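October has been a good month for the wiping task, and I'm happy to say we're ahead of where I told Lakex we'd be! We now have 2,000 hand-shown demos in the bag out of the 3,545 we promised, all done with the hand-held gripper (the blue finger pads grip cloth far better than I'd hoped).
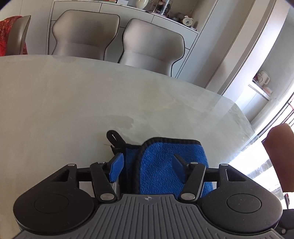 Savchuk Household Skills Team

Tabletops are the bulk of it so far. The blue microfibre cloth is still my favourite to work with, nice and fuzzy, and it folds up between the fingers without a fight. Polished stone is trickier – reflections from a bright window confuse the tracking, and I had to bin 569 demos and start those again. Bit of a blow, but Olesia Antoniuk has since sorted the tracking settings.

Still to do: sinks, hobs and the Hurden flat. Could we have 2 more grippers before then, please?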